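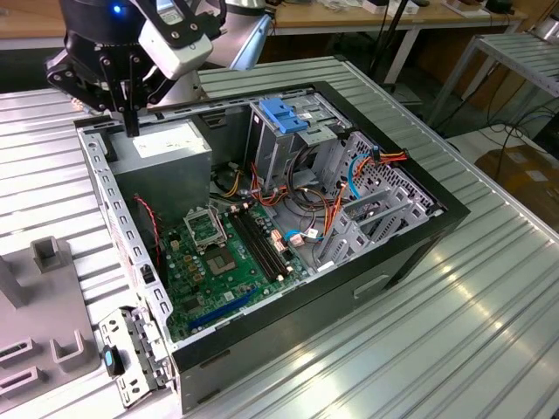
How Robots Learn From Examples

Think about how you learned to tie your shoes. Somebody probably showed you, then you tried it yourself, then you tried again. You did not read a list of rules first. Many robots learn in a similar way. They are given examples of a job being done, and a computer program looks for patterns in those examples.

This page explains how the examples are gathered and what happens to them afterward.

What is an example?

For a robot, an example is a recording of one try at a job. It usually has two parts.

The first part is video. A camera can be fixed near the workspace so that it always looks at the same area. Another camera can be mounted beside the robot's gripper, so it moves wherever the gripper moves. The gripper is the robot's hand. Many grippers have only two fingers, which open and close like a pair of tongs.

The second part is a list of numbers. Robot arms have joints, like your shoulder, elbow and wrist. Many times every second, the robot writes down how far each joint is bent and how wide the gripper is open. When the video and the numbers are put together, the program can match what the cameras saw with how the arm moved.

One complete recording is called an episode. An episode may last only 30 seconds.

Who moves the robot?

At the start, a person does. The robot does not know the job yet, so somebody has to guide it through. This person is called an operator.

There are different ways to do this. Some operators hold a smaller arm, and the big arm copies every move. Some use a hand controller like the ones used for video games. Some take hold of the robot arm itself and push it gently where it needs to go.

It is harder than it sounds. The operator cannot feel things the way you can with your own fingers. New operators often squeeze too hard or miss the part they were reaching for. At the Dalness workshop, operators practice on wooden blocks before they record anything else.

Why work on a computer?

A desktop computer is a good thing to learn on. Inside the case there are parts of many shapes and sizes. The motherboard is a large flat board that the other parts connect to. The power supply is a metal box that sends electricity to the rest. Memory sticks fit into long, narrow slots. Cables run between the parts, and they bend and slide when they are touched.

Cables are difficult for robots. A block stays the same shape when you pick it up, but a cable does not. It can lie one way in the morning and another way after lunch. It can also cover up the part the robot is looking for.

Slots are difficult too. A memory stick has to be lined up very carefully before it will go in. If it is tilted a little, it gets stuck. Pushing harder could break it.

People throw away a lot of old computers. Robots that can take them apart could help save the metal and the parts that still work.

How many examples are needed?

A lot! You might learn a new job after watching it a few times, but a robot program often needs hundreds of recordings or more.

In a project called Gekholm, the team at Dalness recorded 1455 episodes of work on desktop computers. After checking them, they kept 696 for the first round of training. The others were put aside to be looked at again later. In some of them the camera view was blocked. In others the numbers had not been saved properly, or the operator had stopped partway through.

Why not record the same thing over and over?

Suppose you only ever practiced catching a ball that was thrown from the same spot. You would get good at that one throw. You might miss all the others.

Robots have the same problem. If the computer case is always in exactly the same place, the program may learn to move to that place without using the camera much at all. Then if you slide the case over by the width of your hand, the robot reaches for nothing.

So the team changes things between episodes. They turn the case a little. They move the cables. They use different computers, and they change the lights. The Gekholm operators change the setup after every 5 episodes and write down what they changed.

What are labels?

After recording, people watch the episodes and add notes called labels. A label might say "reach for cable" or "open gripper." It might also say whether the try worked.

Tries that did not work can still be useful. If the robot drops a screw and then picks it up again, the program can learn what to do after a mistake.

What happens next?

The examples go into a training program, which is run on powerful computers. Training can take hours or days. Then the robot tries the job by itself while a person stands near the stop button.

The first tries are often slow and clumsy. The team watches where the robot has trouble and records more examples of that part. Then they train it again.

Words to know

Episode: one recording of a robot doing a job.
Gripper: the part of a robot that holds things.
Joint: a place where the robot arm bends or turns.
Label: a note that tells what is happening in a recording.
Operator: a person who guides the robot.

We use cookies to remember your reading level and to see which pages are visited most. Accept all | Manage choices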